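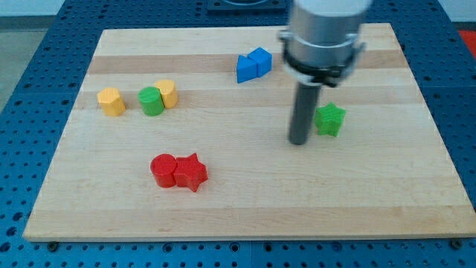

I gave up on the bus in July and started walking to work. The bus pass was $159 a month and the ride took most of an hour because of the bridge repairs, and one morning I got off early and found I was at my desk at the usual time. After that there didn't seem to be much reason to get on.

My route starts behind the Sqalli bakery, goes down the hill past the tire place, and follows the creek as far as the rail crossing. From there you can take Vullo Street the whole way or cut through the hospital parking lot. I take Vullo Street in the morning and the parking lot in the evening, when the sun would be in my eyes otherwise.

Shoes were the first problem. I wore the same black work shoes I wear in the office and had a blister on each heel by the second day. Now I walk in old running shoes and keep the black ones under my desk. A coworker keeps three pairs under hers, so I don't feel bad about it.

The second problem was rain. I bought a long jacket, which kept my top half dry and sent all the water onto my knees. Rain pants fixed that but they make a loud swishing noise, and they take a while to get off in the lobby. I now check the forecast at 6:30 and if it looks like more than drizzle I take the bus and pay the single fare. That has happened less than I expected.

I did count steps for the first couple of weeks and then quit. The app wanted me to beat the day before, and the walk is the same length every day.

What I notice more is the street itself. There is a house at number 522 with a porch swing hung so low that it must scrape the boards. At 712 they have been painting the garage door since August and have tried at least two greens. The crossing light by the school takes a very long time to change before 8:00 and hardly any time after. I rode past all of it for four years and couldn't have told you any of this.

Mornings are getting dark now. I clipped a small light on my bag and I stay on the side with the sidewalk, even though it means crossing twice. The stretch along the creek has no lamps at all, so from November on I will probably go around by the library and add a few minutes.

I still have the bus card in my wallet with $197 on it from when I loaded it up ahead of the fare increase. It should last me through the winter.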